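Search this site Go

Print this page | E-mail to a friend

Who Cleans the Sink Now?

Every hotel has a job that people trade away for a candy bar. At the Gostetti, it's bathrooms. There are 40 of them, and each has a sink, and each sink collects toothpaste like it's a hobby.

So the hotel is trying out a robot named Miten. It has two arms, two hands, and no opinion about toothpaste. It learns at a practice counter, where there is a real faucet and a cup with a toothbrush in it. 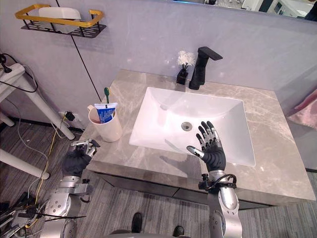
What is hard about a sink?

For you, very little, even if you say otherwise at home. A robot has to work out where the counter stops and the bowl starts. It has to keep its hands off the toothbrush. Then there are the hands themselves, which are full of small parts that need checking. Rubber covers go over some of the parts, with ridges like an accordion.

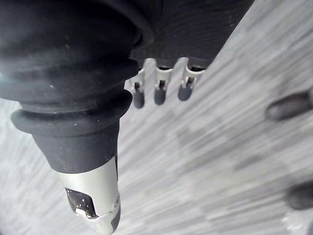

Close up: a ridged black rubber cover with a metal fitting at its lower end.

Abenezer Seyoum has cleaned rooms at the Gostetti for years. Now he spends two hours of his shift teaching Miten. "I used to scrub," he says. "Now I explain scrubbing. My knees like it. My patience is still deciding."

His lessons can be very small. One whole afternoon in November was about where to put the left hand while the right hand is over the bowl.
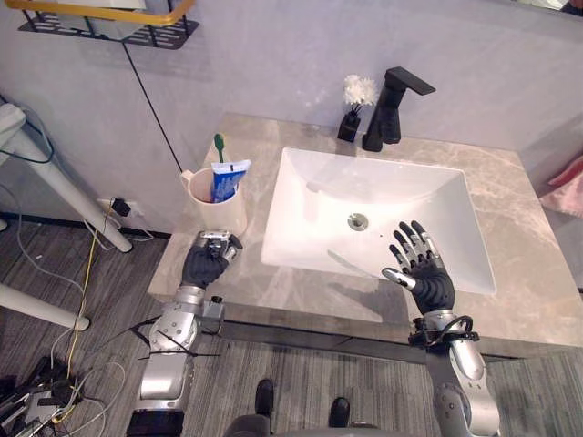
Will the robot take everyone's job?

Good question, and grown-ups argue about it too. Daniyal Marwat, the manager, says all 33 cleaners are staying. Some will do fewer sinks and more of the jobs Miten can't do, like finding a lost stuffed rabbit in a pile of sheets. The cleaners asked him to put that in writing, and he did.

Print this page | E-mail to a friend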